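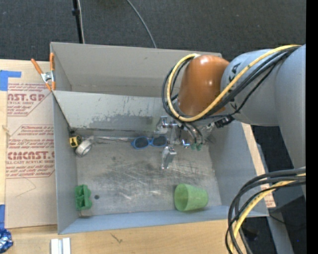
Teresa Azevedo reckons the returns bench will be down to one person per shift before winter, and that if I'm going to keep writing these notes as if it's an open question I should at least put down what would change my mind. Fair enough. She wrote it in the margin of the last entry in green pen, so it's on the record, and this entry is partly an answer to her.

March, bench notebook, mixed bin. Started 7:40 am, finished after lunch.

Same metal bin as last time, contents deliberately a mess: sunglasses, tape measure, a roll of silvery tape, one of the green cups, the bright green moulded piece, a long thin strip of something silvery that I didn't pack and wouldn't have. It's a decent stand-in for a Fonex returns tote on a bad day. The vendor's demo tote was all cartons. I've never opened a returns tote that was all cartons.

Count for the session: 167 pick attempts, 43 of them needing a person. By "needing a person" I mean somebody had to stop what they were doing, walk over, and move, re-seat or take out an item, or clear the fault at the panel. Jikadine logs it differently. If the arm retries and then gives up, and the operator takes the item out by hand, the software writes that up as "item deferred" and it doesn't touch the success rate. So the dashboard had us looking lovely all morning. I've got nothing against the arm but I do object to that column.

If deferred items are going to be left out, then they need their own line on the weekly report, with minutes against them. Asked Trenuvach for this in writing. Reply said the metric is "configurable". I'm sure it is. Who by?

What it had trouble with, in my handwriting order and not by severity:

Sunglasses. Arms and lenses both. The fingers want something with two sides facing each other and folded glasses don't offer much of that when they're flat on the metal. Worse when they're up near the sloping panel, where the lower finger has nowhere to go.

Cup on its side. Sometimes fine. Sometimes the camera seems to see straight through it and the arm goes for a spot where there's no cup. See-through plastic has been on the known issues list from the start and is still there.

Thin strip against the back edge. Left in the bin every time. I stopped counting it as an attempt when the software stopped counting it as an object, which may have been generous of me.

Tape measure. Good. Picks it nearly every go, including from the corner. Credit where due.

Tape roll. Good when tilted, poor when flat.

Now the part I care about more. Teresa's figure assumes the person at the bench does the grading (resell, repair, scrap) while the arm does the lifting. On paper that's the boring half gone and the skilled half kept. Watching it for a morning I don't think it splits that way. When I empty a tote by hand I'm grading while I lift. I feel a loose hinge on a pair of glasses before I've looked at them. I pick up a cup and know from the weight if there's something in the bottom. With the arm doing the lifting, the item arrives on the tray and I have to pick it up again anyway to find all that out. So the lift hasn't been taken away from me, there's just an extra one ahead of mine.

A-yeong Woo disagreed with this at smoko and her point was good enough to write down. She said I'm thinking of a good grader at nine in the morning. By two in the afternoon, with wrists the way hers are, she isn't feeling any hinges, she's just getting stuff out of the tote. Anything that saves the reach to the bottom of a deep bin is worth having, even if she handles the item a second time at bench height. She'd take a slow arm over a sore shoulder. I had no answer to that and I still don't, except that a shallower bin would do the same thing for the price of a shallower bin.

Other thing she raised — who does the 43? At the moment it's whoever is closest, which in practice means A-yeong. None of it goes on her sheet as work. Her graded count was down for the morning and if anyone reads that column without this notebook next to it, it looks like she was slow. I've initialled her sheet and written "bin trial" across it. If Yeo wants to run this for real then attending the arm is a task, with a code and time allowed, and the grading target comes down to match. I'd like that settled before anyone talks about one person per shift. Also what that one person does when they need the toilet.

Noise: not bad. Quieter than the old conveyor. You stop hearing it, though I noticed all of us look up when it pauses. Hard to read a serial number when half your attention is on whether the thing beside you has gone quiet.

Longest stoppage was 14 minutes, hose bundle. Not a dramatic one. I wasn't happy with how the hoses were sitting round the wrist after a deep reach so I stopped it and re-dressed them. Software shows no fault for that period, and shows it as idle time on the operator. Added to the list for Trenuvach.

Bench stuff for whoever's on next: the orange clamp stays on the back left corner of the rim, don't borrow it. Sheets of acrylic can stay wrapped until we've decided on the guard, please don't cut any yet.

So, Teresa, what would change my mind:

A full week of real Fonex totes, not ones packed by me and not ones packed by the vendor.
Deferred items counted as failures.
Operator time on the arm written down by the operator.
Regraded items checked, blind, against a week of hand sorting. If the arm bench lets more bad hinges through, I want to see that number next to the labour saving, same page, same size type.
A-yeong asked how her shoulder is at the end of it, and the answer put in the report as well.

If it comes out ahead on all that I'll sign it and buy the green pen a refill.

To do: print the raw log before it rolls over. Ask for the second tray height. Find out where that silvery strip came from.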